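5. What went wrong with the wrist view

I promised in the introduction that I would be frank about the failure, so this section is longer than the results that came before it. If you only care about the final success rates you can skip to Section 6, but I'd rather you didn't — the fault took us most of a winter to pin down and I suspect other small groups are sitting on the same one without knowing it.

5.1 How it first showed up

We had trained the placing policy entirely in simulation, using the Dralten scene set and the wrist camera only. The plan was Catríona's and it was a good plan. No overhead camera, no depth, just what the gripper sees as it comes in towards the table, plus the joint readings. Training ran smoothly. The reward curve climbed, flattened out where we expected it to, and Fergal and I went off and wrote half of Section 4 in a very good mood.

Then we ran the evaluation set, which is 200 episodes with the starting pose drawn fresh each time, and 18 of them ended in what our logger calls a runaway. A runaway is any episode where the arm leaves the working volume and doesn't come back before the time limit. We had never seen one in training (more on why in 5.3, and it doesn't reflect well on me). The arm would start its approach, wander out past the side of the table, and then just keep going, quite calmly, until the joint limits stopped it. No shaking, no error flag, nothing you'd call dramatic. If you were only reading the log you'd think it knew where it was off to.

My first guess was the inverse kinematics solver, mostly since I'd written it. I spent far too long on that. I swapped in the old solver from the Mulcahy branch and got runaways again, on the very same seeds. Fergal's guess was the action scaling, and he was wrong too, though his tidy-up of the scaling code did get rid of a small jitter near the joint limits, so I'm not complaining.

5.2 Looking at the right thing

It was Clodagh Noonan who said we should stop plotting joint angles and look through the wrist camera at the step where the commanded motion first turns outwards. This sounds terribly obvious written down! We had been saving those renders all along and hadn't opened a single one outside of debugging the lighting.

So we went through the runaway episodes and pulled the wrist render at the turning step for each. They were strikingly alike. The table top had slid off towards one side of the view, the target was nowhere in it, and what was left was bare surface and bare background. From there the policy has very little to go on. It gets its own fingers, which tell it nothing about the world, and it gets one or two straight edges. Figure 7 is typical of the lot.

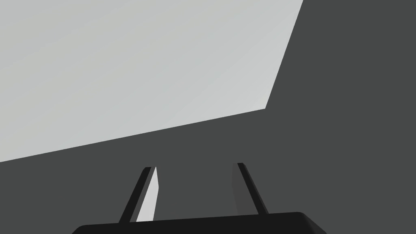
Figure 7. Simulated wrist-camera render at the turning step of a runaway episode. The gripper is open and no target is in view.

The pale panel is the table, and if you came to that render cold you'd be forgiven for calling it a wall. I did, the first time, and had to go and check the scene file. There's no texture on it and there's none on the background either. The only real cue to where the arm is comes from the two edges and the corner where they meet, and a flat shape like that can be read in more than one way: a table seen at a steep tilt from one side, or a different patch of it seen from another. We think the policy settled on the wrong reading and moved to "correct" for it, which carried it further out, which left it with even less to look at.

Daithí Tierney tested this in the bluntest way available. He took the same seeds and put a plain checked pattern on the table, and changed nothing else, not the weights, not the start poses. I was sure the policy would fall to bits on a pattern it had never been trained on. It did get worse at placing, badly so, but the calm sideways drift went away, and when it failed it failed over the table. That was enough to convince me that the blank surface mattered, although I'd stop short of calling it proof. A new texture changes plenty of things at once and we can't pull them all apart.

5.3 Why training hid it

Now the embarrassing bit. Our training loop had an early reset. If the target was out of the wrist view for 80 steps in a row, the episode was ended and a new one begun, with no penalty attached. I had added it back in June to save compute and then forgotten about it completely. It meant the policy hardly ever had to live with the consequences of getting lost, and had no reason at all to learn its way back. The evaluation loop had no such reset, so that was where the whole thing came out.

Bernadette Ó Dubhghaill found the line while reading the loop for something unrelated. Her message to me, in full, was "is this meant to be here?" It was not.

We then counted how often the reset had fired in the last stretch of training before the weights were frozen, and the answer was 977 times. None of those appear in the training curves in Section 4, as the plotting script drops episodes that end early. I've left those curves as they were and put a note beside them, and the redrawn versions are in the appendix.

5.4 What we changed

The reset is gone. Episodes now run to their limit whether or not the target is in view, and losing sight of it costs a little on every step. We also made the table and background textures vary between episodes, and added a hold: if nothing but fingers, table and background has been segmented for a short spell, the arm stops and backs up along its last few poses. Catríona isn't fond of the hold, which she regards as a plaster over a training problem, and she may well be right. I've kept it in for now, with a switch.

On safety, I'd make one plain point. All of this happened in simulation and the worst damage was to my pride. The same weights were due to go onto the arm in the Cinov cell, though, and its side guard sits well inside the reach we saw in the runaway episodes. We cancelled that transfer on January 15, 2025, and the checklist for moving weights to hardware now asks for wrist renders from every failed episode, opened and looked at by someone who didn't train the policy.

5.5 What we still don't know

We haven't tried the Usen arm, whose camera sits further back from the fingers and so takes in more of the table. It may suffer less. We also can't say how much of the improvement in Section 6 comes from the textures and how much from dropping the reset, as we changed both before retraining. I wish we hadn't. Fergal has the two separate runs queued and we'll add them to the appendix when they finish.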